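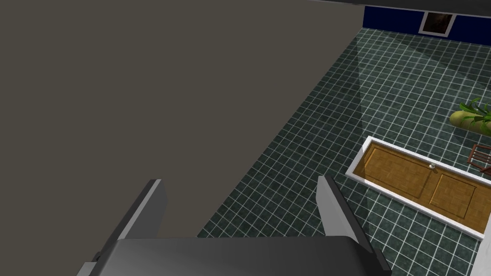 Hi! I'm Zarmeena, I look after the planning code at Rundside, and I'm looking for one more person to write it with me. We make software for robot arms — the part that sits between "the camera saw something" and "the motors are moving" — and almost all of our day goes into simulation.

The job is motion planning and the tools around it. You'd be working in Giltari, our planner, which is mostly C++ with a Python layer on top that I wrote in a hurry and would love for somebody to tidy up (sorry in advance). Right now it's pretty good in open space and pretty bad when the wrist camera is up close to a big flat surface and half the view is gone. That's the first thing I'd hand you. After that there's the nightly run, which does 200 simulated rooms and then writes a log that only Lăcrămioara can read. She'd like some company.

What I'm hoping you have: solid C++ or solid Python and a willingness to learn the other one, enough geometry that a frame transform doesn't ruin your afternoon, and some history of fixing bugs in code you didn't write. If you've used a physics simulator, great! If it was for a game or a school project, that counts. I don't care about degrees, and I came to this from mapping software myself.

The practical stuff. It's full time, you can work from home up to three days a week, and the office is on the second floor of the old Lungu building (the one with 1914 over the door, the buzzer sticks). We're 12 people, so you'd be number 13, and I promise we're not superstitious. You get your own desk and a share of the compute cluster, which is called Flusance for reasons lost to time.

To apply, send me a resume and a short note about a bug you remember well — what it looked like, where you looked first, what it really was. Code samples are nice but optional. There's no whiteboard test. We do one phone call with me, then a paid half day pairing with Lăcrămioara Marinescu on an open ticket from our tracker.

Please get it to me by 10/13/18. I know that's a Saturday, I'll be reading them Sunday with coffee, and everyone gets a reply.

Zarmeena Bhutto
Planning lead, Rundside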